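At Hovville, Jomar Pascual has spent the spring pitting slim pointed fingers against wide rubber pads, and he lights up when he talks about it. "Hangers are brutal -- I love them," he says. More than 200 runs are logged so far.

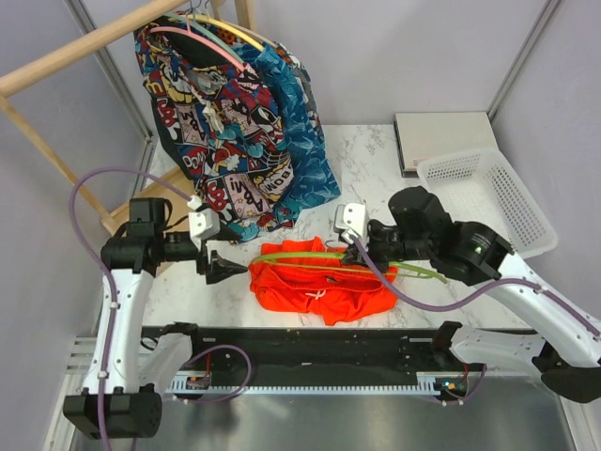
Rozīte would have started with the wide pads, arguing that thin fingers let a hanger twist. Pascual grins at that. "Maybe! But try getting a pad inside a waistband. We're running both again in December."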